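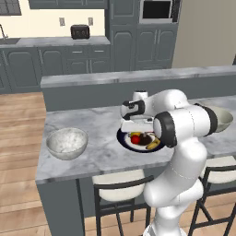

December, kitchen surfaces notes, 4:10 pm

Second go at the Vemen sealer on the marble offcuts. The label says two coats and a night's rest. I gave it that, then put lemon juice on one end and cold coffee on the other for 50 minutes. Coffee wiped off fine. The lemon left a dull spot I can feel with a fingernail, same as on the bare piece.

So I don't buy "acid resistant." A sealer slows down stains, and etching is a different problem. The Trivis sheet at least admits this, in the small print on page 2.

Trivis claims 2,000 wipes before recoating. Wipes with what? A damp rag or the green scrubber? The rep at Kullcombe couldn't say and sent me the same sheet again.

Still to do:
Repeat lemon at 8 minutes and wipe – if it marks that fast, stop wasting juice.
Try the Virág paste on the dull spot. Expecting little, the last tin just made it greasy.
Label the offcuts on the BACK. Lost track of two already, marker came off with the acetone.

Water beading test looks great on all of them and tells us almost nothing. Leave it out of the write-up.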